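4.2 Switch panel task

The two controllers were compared in simulation on a panel of sixteen switches set out in a four-by-four grid, with rows lettered A to D. Each controller drove the same arm and parallel gripper. The Civeck controller received the wrist camera view only, while the Gelon controller also received joint positions.
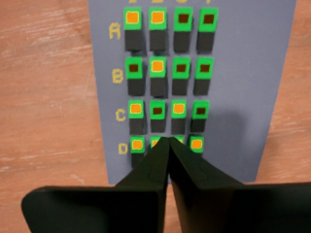 Figure 3. Simulated switch panel as seen from behind the gripper, with the fingertips over row D.

Each controller was given 1,000 trials, and the starting pattern of the switches was changed between trials. A trial was counted as failed if any switch other than the target changed state. Row D was scored separately, as the fingers can hide the switches nearest to them. Results for the Plerkesard gripper are given in Section 5.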